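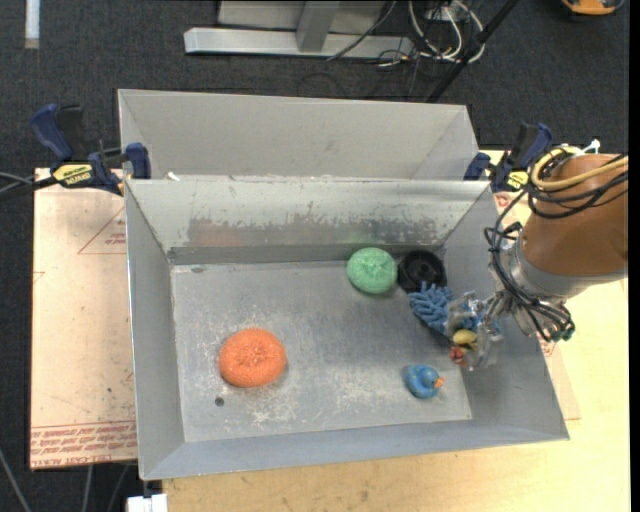 *Scrubbers, a blue duck and the grey bins, with the arm in from the right.*

October 4, 2022

I've had the Brokano bin-picking kit on my bench long enough now to have opinions, so this is my write-up for anyone thinking of buying one. The short version is that I like it a lot, with grumbles.

What you're paying for is mostly the method. The kit's software is built on the Pons approach, where the arm teaches itself to grasp by trying things, checking whether it got hold of anything, and feeding the answer back in. You don't label a single object. You tip a load of odds and ends into a bin, press go, and the model has a bash at guessing which spots are worth grabbing. Early on it's dreadful at this! It pinched at bare metal and it pinched at the wall, and I had some very low moments over a cup of tea.

But it does come on. My first proper run was 400 grasps on shop-bought cleaning bits and bath toys, and 316 of them ended with something in the fingers. That's 79 per cent, which for a mixed bin with no labels I'm more than happy with. Cumport, the other kit I've tried, wanted me to scan every object first (and I gave up after 5 of them, it was so tedious).

Mesh scrubbers are where it shines. They squash, there's a gathered bit in the middle to aim for, and the model seemed to work that out fairly quickly. The noodly blue thing was harder. It has loads of places to grab and most of them are just strands, so you get a lift that looks good for a second and then slithers off. The rubber duck was somewhere in between - the head is a lovely handle if the fingers come down the right way round, and a proper nuisance if they don't.

Now the grumbles. The success check only looks at how far the fingers have closed, so thin things get marked as misses even when they've been picked up. I went back through the log and found 3 of those, and I wasn't looking very hard. You can change the threshold but it's buried in a settings file and the manual spells it two different ways. I've counted all of them as misses in my figure above, to keep it fair.

I'd also say budget for clamps. The kit comes with nothing to hold your bins still, and a bin that creeps along the table will quietly spoil your results as the whole method assumes the floor is where it was last time. I've got one bar clamp each side where the two bins meet and I wouldn't run without them. Sheet metal is a good choice for the bins too, though it scratches and the finish does flake, and I do wonder if the marks confuse the depth readings a bit. I haven't tested that properly.

Setup took me an afternoon, most of it cables. The Bometti mount is decent and the instructions for it are the best part of the manual.

Would I buy it again? Yes, if you want to play with self-taught grasping and don't mind leaving it to get on with things. If you need it picking reliably from day one, I'd wait for the update they've promised for November, which is meant to sort out the success check. I'll rerun the same bin when it lands and add the numbers underneath.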